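A place for everything is advice most of us got as children and dropped by the time we had our own kitchens. I think we should take it up again, starting with the tools we use each day.

My first job was in a repair shop run by Herman Tuhumury. Every tool had its own slot, and at closing time an empty slot meant you stayed until it was filled. I disliked the rule for 11 months. Then I moved to a shop without it and spent up to 20 minutes a day looking for the same screwdriver.
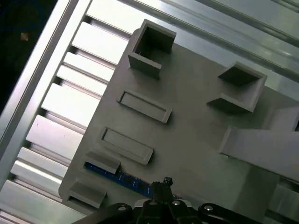
## Bins are not storage

The usual answer to clutter is a bigger box. People buy three of them, put labels on the lids, and keep digging. A box hides what is missing. A holder made for one object shows it right away, and you don't have to read anything.

My neighbor Oksana Kravchuk objects that fixed places make people rigid. Buy a new pair of pliers and the old slot no longer fits. She has a point, and I have thrown out a drawer insert or two myself. Still, remaking a slot once in a while costs less than searching every morning.
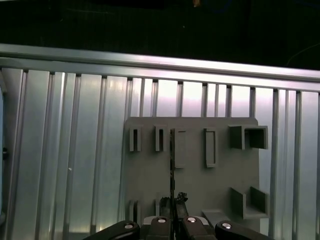 *Gray plate with molded holders, against aluminum profiles.*

Schools could teach this in an afternoon. Give each child a tray with spaces cut for scissors, glue and a ruler, and let them put it all back themselves in May as well as in the first week.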